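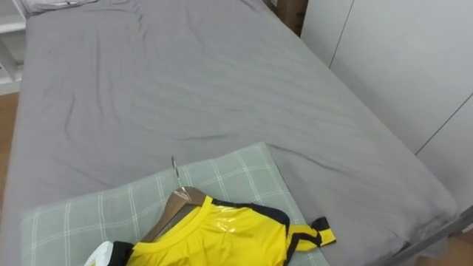
Cotton sheets pill because short fibers work out of the yarn and tangle on the surface. Thread count has very little to do with it. What matters is staple length, twist, and what finish the mill put on the fabric. A flat gray fitted sheet with a slightly soft, brushed look is the kind people write to me about most, so this thread is on brushed finishes and how to wash them. 1/

Brushing, also called raising or napping, runs the woven cloth past rollers covered in fine wire or abrasive. The wire lifts fiber ends out of the weft. You get a thin layer of trapped air and a warmer feel. You also get a weaker weft, permanently. 2/

Microfiber is often finished with abrasive paper instead of wire. The trade word is sueding, or peaching when it is done lightly. On a store label both will usually just say "brushed." Read the fiber content line before the marketing line. 3/

Pilling takes three steps. Fuzz forms, fuzz tangles, pill hangs on by anchor fibers. In cotton the anchors are weak and the pills mostly break off in the wash. In polyester the anchors are strong and the pills stay. A 50/50 blend gives you cotton fuzz held on by polyester anchors, and that is the worst result of all. 4/

Now washing. I kept a log on two queen sets, one Triledel (100% cotton, brushed one side) and one Tirkura (polyester microfiber). Same machine, same detergent, one wash a week each. The log ended in March. 5/

Triledel: visible fuzz in the foot area by wash 5, a few pills by wash 10, not much change afterward. Tirkura: clean until wash 10, then pills in the shoulder area that never came off on their own. Two sets is a small sample. Treat it as a note. 6/

Load size made more difference than temperature. A queen fitted sheet needs room to turn over. If it goes in with towels, the loops on the towels abrade the nap for the whole cycle. Sheets with sheets. Towels with towels. Jeans with neither. 7/

Turn the fitted sheet inside out if only the top face is brushed. Close the zippers on anything else in the drum. Use the shortest cycle that gets it clean, and a medium spin. 8/

Skip fabric softener. It coats the fiber, the fiber slides more easily out of the yarn, and you get fuzz sooner. It also lowers absorbency. Dryer sheets do the same thing in smaller amounts. 9/

Drying: low heat, take it out slightly damp, put it on the bed and pull the corners down. Most fold creases relax overnight. Overdried cotton is stiff and brittle and loses lint faster. Look at your lint screen after a high heat cycle and again after a low one. 10/

On wrinkles. A fitted sheet that creases on the mattress is usually a pocket depth problem. If the pocket is deeper than the mattress plus topper, the extra cloth has nowhere to go and moves to the middle. Measure the mattress before you buy. 11/

The Broltance fabric shaver is fine for polyester pills. Pull the cloth flat first, go lightly, stop when the pills are gone. Do not use it on thin cotton. The guard will pick up a crease and cut a hole. 12/

Last one, flannel weight. Cotton flannel is sold in grams per square meter or ounces per square yard. 200 gsm is a heavy sheet for most bedrooms. My own room stays at 68°F in winter and I sleep under something lighter. 13/13

Comments

strobel_mill_fan: Any numbers on Strobel flannel? Mine lost a lot of lint in the first two washes and then quit.

linens_and_lint: Post 7 explains my last set. Always washed them with bath towels.

coldfeet_mn: 68 is too warm to sleep. Otherwise useful.

dryline: Does line drying help with pilling or only with lint?

quarterturn: Pocket depth was it. Mine were made for a much thicker mattress.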